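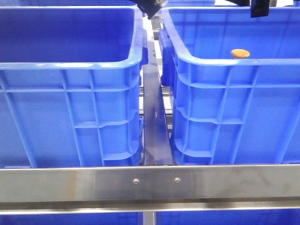 Blue plastic crates side by side at a packing station, with parts of the robot gripper at the top. The crate on the right holds a small round item resembling a biscuit.

Crate packing automation at Gesgate

The Gesgate bakery is a biscuit and dry goods plant operated by Kindia. It is known mainly for the crate packing line installed in its despatch hall, where robots move finished goods into reusable plastic crates. The system was supplied by Sakamoto and is referred to at the site as the Piltden line, after the older bakery where it was first tried.

Background

Before the line was installed, packing at Gesgate was done by hand. Staff stood at benches along both sides of a belt and filled crates for shop orders, with the heaviest work falling between 4 am and 9 am. A packer on a full shift lifted and turned filled crates throughout, and wrist and shoulder complaints were the most common entries in the site's accident book.

Kindia ran a trial at Piltden with two robots and a small crew. The trial was extended twice, first to deal with broken product and then to rewrite the order software. Ignacio Mahmoud, who managed the trial, moved to Gesgate in March to oversee the full installation.

Operation

Each station has a robot with a gripper above a metal rack. Crates sit on the rack next to each other and on more than one level. The robot takes items from a tray and places them in the crate assigned to the order. Small mixed orders are packed piece by piece. Full crates of a single product are still filled by a separate machine that dates from before the project.

Loose biscuits are the hardest goods for the line to handle. They vary in thickness and chip at the edges, so grip force is set separately for each product. The settings are kept in a shared list that operators can propose changes to, and a shift lead signs them off. The list had 50 entries when the line opened.

In its first full month the line packed 1647 mixed orders. The figure for the same month a year later was 2918. Over that second month, operators cleared 1043 stoppages, most of them caused by a crate sitting out of line on the rack or an item dropped on the rim.

Changes to jobs

Hand packers were offered three routes: retraining as line operators, a move to the ovens or stores, or a leaving payment. Most took the first. The operator's job consists of loading crates, clearing stoppages, checking finished orders and cleaning the grippers at the end of a run. It involves less lifting than hand packing but more walking, as one operator looks after four stations.

Laiba Kiani, a former packer who became a shift lead, described the new work in the company newsletter as "quieter on the arms and harder on the head". Operators have to watch several stations at once, and early rotas left them on the same group for a whole shift. After complaints, the rota was changed so that each person swaps groups every two hours.

Pay was a point of dispute. Kindia at first kept operators on the packer grade. Staff argued that fault clearing and product settings were skilled tasks, and a new grade was agreed after talks led for the workforce by Misaki Kaneko. Staff who moved to the ovens were not covered by the agreement.

The number of people on the early shift fell, while a small late shift was added for cleaning and maintenance. Several workers with school-age children had relied on the early hours and found the late shift hard to take up.

Training

Training lasts three weeks and was written by Tomoyo Kawaguchi of Kindia with Yuto Murakami of Sakamoto. The first week covers safe entry to the stations and the stop controls. The other two are spent on the line beside an experienced operator. Temporary staff may load and remove crates but are not allowed to restart a station.

See also

Industrial robot
Order picking
Reusable packaging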